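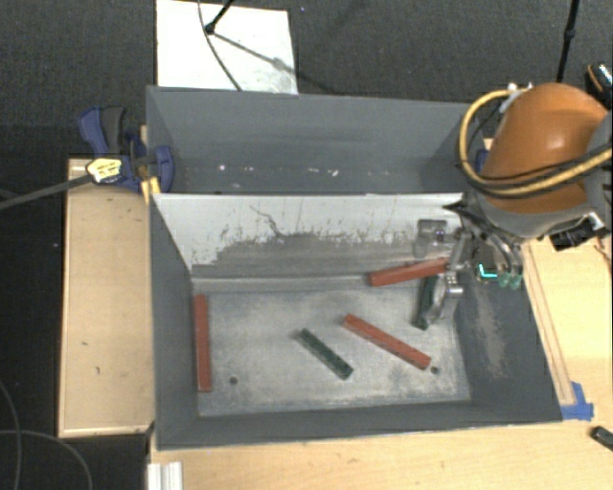 Ticket 472: Linkage gripper drops or misses blocks near bin walls
Queue: Skidstead bench support
Opened by: Kanchan Jaiswal
Status: Waiting on parts (see last entry)
Priority: Medium, was High until the demo moved

Summary
We are comparing two grippers for the bin job, the Ionescu linkage hand and the old Jedholm parallel jaw. Same arm, same bin, same blocks. The Ionescu is the one the brochure likes. It picks fine in the open and gets shy near anything vertical.

Steps to reproduce
Put red and green blocks in the front compartment. Stand one close to the left wall and parallel with it. Run the pick script. Watch the hand approach, reconsider its life, and close on air.

Expected: block leaves bin.
Got: block stays in bin, script reports success.

9:40 am, Kanchan
First guess was lighting, because it is always somebody's first guess. The floor of this bin is scuffed and cloudy and the divider panel has a chipped edge between its light and dark halves, so I figured the camera was seeing blocks that weren't there. Checked the detections. They were good. Dark green on gray is the weaker color, as you'd expect, but it found the green ones too. Camera is off the hook and I owe it an apology.

10:25 am, Kanchan
Swapped to the Jedholm and ran 11 picks with a block by the left wall. It got 8. Swapped back to the Ionescu, 11 picks, same spot. It got none, and it was confident about every single one. Changing hands takes two people or one person with strong opinions.

10:50 am, Kanchan
Found the false success. The script decides it has a block if the fingers stop before fully closed. When the outer linkage touches the wall, the fingers stop before fully closed. So as far as the controller is concerned we have been successfully picking up the bin.

The bin is clamped down. It stays where it is.

11:15 am, reply from Rultevcombe support
Thanks for reaching out. Please confirm the finger offset matches the installed fingertip and attach the config. Have you tried restarting the controller?

11:20 am, Kanchan
Restarted the controller. The controller is now well rested and does the same thing. Config attached. The offset is the default for the long fingertip. We have the short green tips on. I didn't set that, but I also didn't check it, so let's call it a draw.

1:05 pm, Kanchan
Changed the offset to the short tip. Much better in the middle of the bin, where it now goes down onto the block instead of hovering politely over it. Diagonal blocks are no trouble if the wrist has room to turn. Walls are still bad. The linkage swings outward as it closes and there just isn't space for it between a block and the side of the bin.

Things tried for the wall case:
Approach with the wrist turned so the linkage swings along the wall. Works, until the cable loop on the arm gets tight and I hit stop. Didn't love the sound.
Nudge the block toward the middle first, then pick. Works more often than I want to admit. Slow.
Move the block by hand. Works every time. Not a feature.

2:30 pm, reply from Rultevcombe support
The offset in your config was the issue. Can we close this ticket?

2:34 pm, Kanchan
No. It was an issue. Please leave it open for the wall clearance and the false success. I'd like a width check on the grasp so a wall doesn't count as a block.

3:10 pm, reply from Rultevcombe support
Understood. A width check can be turned on under grasp settings, it is off by default. For wall clearance we suggest the narrow linkage kit. Sending one out.

3:40 pm, Kanchan
Width check is on. The hand now misses and says so, which counts as progress around here. Using the nudge for wall blocks until the kit arrives. The Jedholm stays on the shelf within reach. Will rerun both at the left wall with the new kit and post the counts in this ticket.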